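Totham two-arm kit for home use – what to budget for

Hi, I'm Martim Quintela and I look after the Totham range here at Hutar. Most of the emails I get about this kit are money questions, so I've put my usual answers on the product page where you can find them without waiting for me to get back from lunch.

The Totham is a pair of arms with a gripper on each, a camera at the wrist and another one up top. People buy it for picking up and tidying in rooms that are lived in. I love that about it! A bench in a lab is easy to plan for. A family living room at four in the afternoon has laundry on the sofa, small stuff on the floor, and somebody stretched out for a rest right where you wanted to drive. Plan your budget around that room and you'll spend it better.

Start with the fingers

Everybody asks about the arms first and I always drag them back to the fingers. They're the part that touches your things, and they're the part you'll reorder. The standard ones are black with a rounded tip and a fine textured surface, good on cloth and fine on most plastic. I'd put a spare set on the first order. A set is $21, and paying shipping twice for something that small is silly.

If your list includes shirts, towels and kids' clothes, stay with the standard fingers. For thin paper things (magazines, booklets, a napkin on a glass table) have a look at the narrow ones from Wu, which bolt straight on. I keep a set of those at my desk and I've grown fond of them, but I wouldn't make them your only pair.

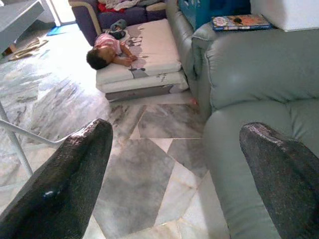 Measure the gaps, then measure them again

Walk the room with a tape before you pick a base. What you want is the narrowest spot between the big furniture, say from the coffee table across to the sofa, with the table where it really lives and a recliner's footrest out as well as in. The standard base wants 100 cm of clear floor. The slim base needs less and costs more, and you can swap later, but there's a $200 refitting charge and I'd hate for you to pay it.

Write down what the floor is, too. Polished tile is easy rolling and hard on cameras, with daylight pouring in through a door and bouncing back up at you. Get the lens hoods. They come two to a bag and they're the cheapest thing on the whole order form.

Cables

Please read this one even if you skip the rest. Each gripper has its own cable, and the cable hangs in a loop so the wrist can turn. That loop needs room. In a tight spot it'll swing over the table on one side and the sofa arm on the other, so order the short loop if you'll be working between furniture. Same price, you just have to tick the box – and the box is easy to miss, sorry, I've asked for it to be moved.

People in the room

Set aside money for the supervised control station and for the hours of whoever sits at it. If there are children at home this line stays in the budget, full stop. The stop button is included and so is a second one on a long lead. I'd also ask for the half-day training visit, which our Ramutholm office runs every Wednesday. Folks try to trim the training when the total comes out high, and I'll try to talk you out of it every time.

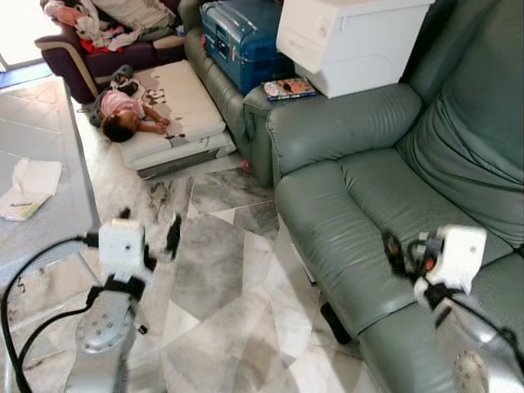

Paying for it

You can buy outright or lease. The lease is $236 a month and covers both arms, the grippers, the cameras and repairs. Fingers are extra on either plan. If you're applying for a grant, ask me for the itemized quote, as the regular one lumps the base and station together and reviewers tend to send it back.

Send me your floor sketch, the narrowest gap in centimeters and a list of what you want picked up. Orders in by the end of June go out at the current price.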